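Prorance推出团体医疗保险比对服务Kala，面向中小企业开放登记

八月起，保险经纪公司Prorance向中小企业客户提供团体医疗保险比对服务Kala。企业提交现有保单和员工参保情况后，可以拿到一份书面比对报告，内容包括各方案的保障范围、免赔额、自付比例、等待期、就诊网络和续保条件。报告不给方案打总分，也不排名次。

Kala由Prorance的团体业务部开发和运营，服务对象是员工人数不超过2,000人的企业。已经通过Prorance投保的客户可以直接使用，其他企业登记后也可以申请，首份报告不收费。

Prorance团体业务部主管Neusa Trindade表示，企业的人事部门在续保前往往要同时看几家公司的报价单，而各家报价单的格式并不统一。“同样写着门诊报销百分之八十，有的是扣掉免赔额之后再算，有的只算目录内的费用，还有的对单次就诊设了上限。放在一张表里看，数字是一样的，员工拿到手的钱差得很远。我们做的事情就是把这些条件写在数字旁边。”

服务内容

Kala的报告分为两部分。第一部分是条款对照，把现有保单和备选方案的条款逐项列出，凡是定义不同的地方都附上原文出处和页码。第二部分是费用测算，按照企业提供的参保人数和年龄结构，计算在几种常见就医情形下企业和员工各自承担的金额。

费用测算目前包括普通门诊、慢性病长期用药、住院手术、生育和牙科。企业可以要求增加其他情形，例如员工常驻外地或者家属随同参保。增加的情形由经纪人手工测算，需要另外安排时间。

报告中的每一项都由经纪人核对后才会发出。负责条款审核的Daichi Furukawa说，软件可以从保单里提取大部分内容，但批注和特别约定还是要人来读。“很多团体保单签下来之后改过几次，最后生效的条件写在批单里。只看主条款，结论可能是反的。”

企业需要准备的材料包括：现行保单主条款及全部批单、最近一个保单年度的保费缴纳记录、参保人员的年龄段和人数统计、续保报价单（如已收到）。人员统计只需要按年龄段汇总，不需要提供姓名和证件号码，也请不要提交任何员工的病历或者理赔明细。材料不齐的，经纪人会在核对后列出缺少的部分，由企业向原保险公司索取。

关于保险方案排名

近年来，媒体和网站发布的保险方案评级越来越多，不少企业在选择团体保险时会先参考这些榜单。Prorance在设计Kala时决定不采用评分方式，主要考虑是团体保险的适用程度和企业自身的情况关系很大。

一家以年轻员工为主的公司，关心的可能是门诊和牙科；一家老员工较多的工厂，更看重慢性病用药和住院。两家公司用同一份榜单选出来的方案，对其中一家很可能并不合适。就诊网络也是如此，合作医院的总数多，不等于员工住处和工作地点附近的医院在网络之内。

Kala的报告会按照企业提供的办公地点列出网络内的医院和诊所，并注明是否支持直接结算。需要员工先行垫付的，报告会写明申请报销的期限和所需单据。

Neusa Trindade说：“客户问得最多的一句话是哪个最好。我们一般会先反问，去年员工来找人事部门抱怨的是什么。知道了这个，再去看条款就快多了。”

试用情况

在正式开放之前，Kala在两家企业进行了试用，分别是从事零部件装配的Nassar和从事办公设备租赁的Urnent。两家企业都在续保前提交了材料，并允许Prorance在本新闻稿中提及试用结果。

Nassar的人事经理Syafiqah Rahman介绍，公司原来的保单对物理治疗设有次数限制，这一条写在批单中，人事部门此前没有注意到。装配岗位的员工肩部和腰部不适的情况比较多，次数用完之后只能自费。收到报告后，公司在续保谈判中提出取消次数限制，改为按年度金额封顶，保险公司接受了这一修改，保费相应有所上调。

“涨的那部分由公司承担，员工的缴费没有变，”Syafiqah Rahman说，“我们把新的条件印成一页纸，放在每个班组的休息区。”
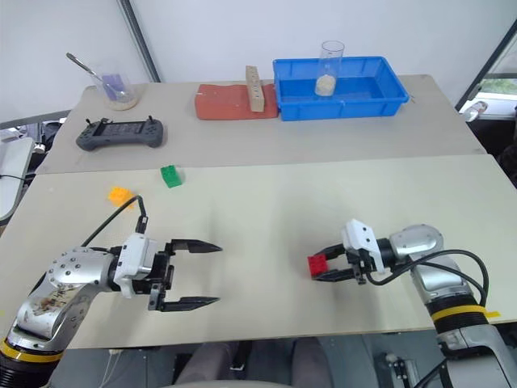
她还提到，公司轮班制员工较多，白天打电话咨询不方便，所以续保之后的说明会安排在早班和晚班交接的时候各开一场，由Prorance的经纪人到场回答问题。提问比较集中的是家属能否中途加保，以及离职之后保障到哪一天为止。这两个问题的答案后来也补进了那一页说明。

Urnent的情况有所不同。该公司在比对之后没有更换方案，也没有修改条款，续保时维持了原来的保单。行政负责人Yuto Hattori说，公司原本打算换到一家保费较低的保险公司，费用测算显示，新方案的住院自付比例较高，而且对既往症重新计算等待期，正在长期用药的员工会有一段时间得不到报销。公司因此决定留在原方案。

收费与中立性

Prorance作为保险经纪公司，在客户投保后会从保险公司取得佣金。为便于客户判断，Kala的每份报告都会在首页列明Prorance与报告所涉保险公司之间是否存在佣金关系。企业收到报告后可以自行向保险公司投保，也可以委托其他经纪人办理，不影响报告的使用。

首份报告之后，每个保单年度的更新报告按次收费，价格在登记时书面告知。已通过Prorance投保的客户，更新报告不另收费。

费用测算以企业提交的数据和保险公司公布的条款为依据，仅供比较之用，不构成理赔承诺。具体保障以正式签发的保单为准。

登记方式

企业可以通过Prorance的客户经理登记，也可以在公司网站的团体业务页面填写申请。登记时请注明现有保单的到期月份。经纪人会优先处理到期日较近的申请，建议企业至少在到期前2个月提交材料。材料齐全后，报告在9个工作日内发出，发出之后可以预约一次电话讲解，时长不限。

预约讲解的时间为上午九点至下午六点。有轮班安排的企业可以在申请中说明，由经纪人另行约定时间。

Prorance总经理Shota Sakamoto表示，公司计划下一步把Kala的范围扩大到团体意外险和收入保障保险，目前正在整理这两类产品的条款定义，具体开放时间确定后另行公布。“意外险的条款看起来短，职业类别的划分却各家都不一样，整理起来比医疗险还费工夫，”他说，“没有核对完之前我们不会对外提供。”

个人医疗保险暂不在Kala的服务范围之内，个人客户仍由Prorance的个人业务部接待。

关于Prorance

Prorance是一家保险经纪公司，业务包括企业团体医疗保险、团体意外险和个人医疗保险的咨询与投保安排，并协助客户办理续保谈判和理赔申请。

媒体联络：Prorance团体业务部，Neusa Trindade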